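Two grippers, one desk, first impressions

11/21/20

I have been going back and forth on hand-held grippers since the summer, and I finally have two kinds I can compare on the same jobs. The first is the old Vello, which I have used long enough to know all its faults. The second is a pair from Bonsu, with blue padded fingertips. Wanpen Kaewkla tried both with me and we kept a shared sheet of notes.

The Vello has hard plastic tips. It does fine with cups, blocks and anything with a straight side. It does badly with slick surfaces. You squeeze harder, the object turns a little, and then you are chasing it. I went through my notes and counted 27 slips in 228 tries, nearly all of them on coated cardboard or glossy plastic.

So the first thing I wanted from the Bonsu pair was grip on shiny packaging. The pads are soft and have some texture to them. The fingers move on a linkage, and the trigger has less travel than the Vello, so small adjustments took me a day to get used to. I closed it too fast on nearly everything that first morning.

The other question was opening width. A lot of boxes are just too wide to grab across the body, and you have to work at the lid or a corner with one hand while the other one steadies it.
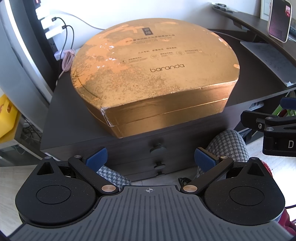
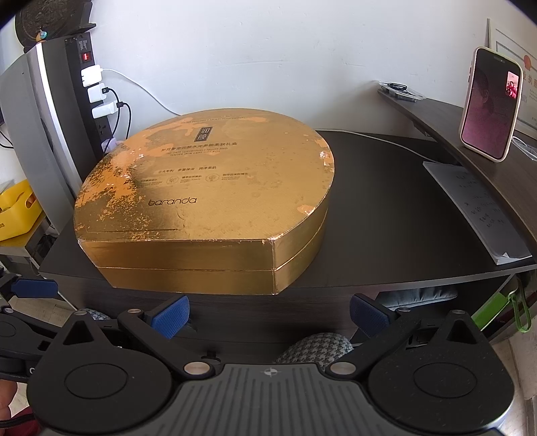
Bonsu grippers at the desk, with the gold baranda gift box.

Lids are where I expect to spend most of December. A lid that fits snugly over its base needs an even pull from both sides, and with two hand-held units your wrists end up at angles they don't like. Wanpen stands up for it. I tried that and it does help, though my shoulders were sore by evening.

Weight is the next thing. Each Bonsu is 700 grams on my kitchen scale, a bit more than the Vello. I didn't mind it for short sessions. Past 79 minutes, my longest run so far, I was resting my elbows on anything I could find.

Camera view is better on the Bonsu. Both fingertips stay in sight when they are open, and the wide lens takes in most of the desk. The Vello camera sits lower and loses one finger whenever you tilt it.

I still have the Darkavley controller to try with both. Duarte Magalhães has been using one at Irkby and says the logging is much easier to set up. He is sending me his settings file. I also need spare pads, and the only ones I can find are sold in sets of four, so I will order two sets and see how long they last.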